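Speaker notes – Small things, one box
Talk for the home organizing evening at the Girkis reading room
Slides are numbered in the margin of the handout, not here.

Opening

Thank people for coming out in November. Say where the restrooms are and that the side door locks at nine. Handout is on the chairs; spare copies on the radiator cover.

This talk is about desks, and about the small soft items that end up on them: socks, gloves, cloths, scraps of fabric, little toys, gift boxes too nice to throw out. I am leaving out paper and cables. Paper was the spring talk and the notes are still at the front desk if anyone wants them.

Start with the question of where people put things down when they come in. Take a few answers. Usually it is the kitchen counter, then the desk, then a chair. Don't let this run past five minutes.

Why soft things are harder

Pens go in a cup. Paper makes a stack. A pair of gloves does neither. Soft things have no fixed shape, so they take up as much surface as you give them, and they catch on each other. Once three or four are together they get treated as a single pile, and a pile gets moved around whole. I moved the same one from desk to bed and back for most of a winter.

The other trouble is that they belong to different rooms. Socks go to the bedroom, cloths to the kitchen, fabric to the sewing drawer if there is one. Walking to four rooms for four items feels like too much, so they stay.

(Pause. If somebody says "just buy a basket," say we are coming to that.)

The box

What I suggest is one cardboard box on the desk while you work, and nothing on the desk after. The box is a sorting tool and should go away at the end. If it stays it turns into storage, and then you have a full box and a full desk.

What kind of box:

Long and low is better than square and deep. You want to see everything in it without digging.

Used is fine. I have tried the printed ones from Ernurar with the lids and they work, but people start saving them for something better. With a plain shipping box you don't care if the edges tear.

Cut the flaps off, or fold them down outside and tape them. Flaps that stand up get in the way of your hands.

Put it at the back of the desk with the long side facing you. Leave the front clear so there is room to spread out.

On lighting: use a lamp even in the daytime. Dark socks all look the same without one. Mine is the Pultport desk lamp, second from the bottom in price, and it has been good. Put it on the side opposite the hand you write with.

The sort

Go through this slowly, people take notes here.

First, spread everything out flat. No deciding yet. Pull the knots apart. If two things are twisted together, undo them now, before either one goes in the box.

Second, pair what has a pair. Lay singles to the side. A single sock gets until the next laundry day and then it becomes a dust rag. Gloves I give until spring.

Third, fold the flat things. Cloths and fabric pieces get folded to the same width as the box, so they stand on edge in a row. This is the step people skip and it saves the most space. Thin cloths need one extra fold or they slump.

Fourth, put in the small boxes. Open each one first. If it is empty, it either gets a job (buttons, hair ties, the spare keys) or it goes in recycling. Empty boxes inside other boxes is how my hall closet got the way it was.

Last, the plush things and anything fuzzy. They go on top because they squash. Put them in first and everything above them leans.

Then carry the box around the house and empty it, nearest room first. Break it down flat when you get back.

Show the desk slide here and leave it up through the next part.

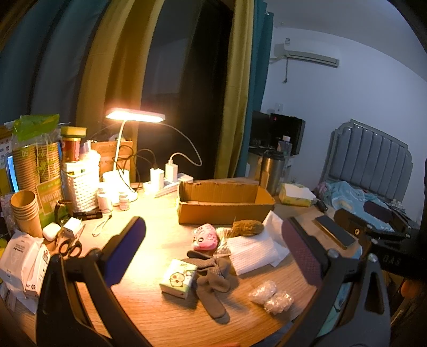
Photo: desk with an open cardboard box and small things in front of it.

Points to make from the slide:

The box at the back is empty, and the small things are still out on the wood in front of it. So we are at the first step. Ask the room what they would pick up first. Most people will say the pink one because it stands out. I would start with the grey-brown knitted tangle, for the knot in it. Remind them that the plush and fuzzy things wait.

The white ribbed piece could be cloth or paper, it is hard to say from a photo. At home you would touch it and know. Cloth gets folded to width. Paper goes in the recycling unless it is wrapping you mean to keep.

Mention the little white and green box with the cartoon face on top. This is the sort of box people keep for the face. Fine, but give it a job.

How long it takes

I timed myself at home for a while and wrote it down. A desk with a modest pile took me less time than a cup of coffee takes to go cold. The first time was a lot longer, because of the hall closet. I counted that one for my own interest: 102 items, most of them socks. I have not counted since and don't recommend it.

Do it at the same time each week. I do mine at 5, before supper, when I want the desk back anyway.

Questions that usually come up

Children's desks – same method, but let the child choose what goes on top. Do the carrying together.

Shared desks – one box per person, different sizes so they don't get mixed up.

Moving house – this is a daily-life method and the boxes will be too light. For a move, fill the gaps with the socks and cloths and tape the bottom twice.

Lavender bags, cedar and so on – no opinion. Worku sells cedar blocks and some people like them.

Closing

Ask people to take the exercise on the back of the handout home: one surface, one box. Next talk is kitchen drawers, sign-up sheet by the door. Stack the chairs 2 high only, the legs are bad. Switch off the projector at the wall and put the remote back in the drawer.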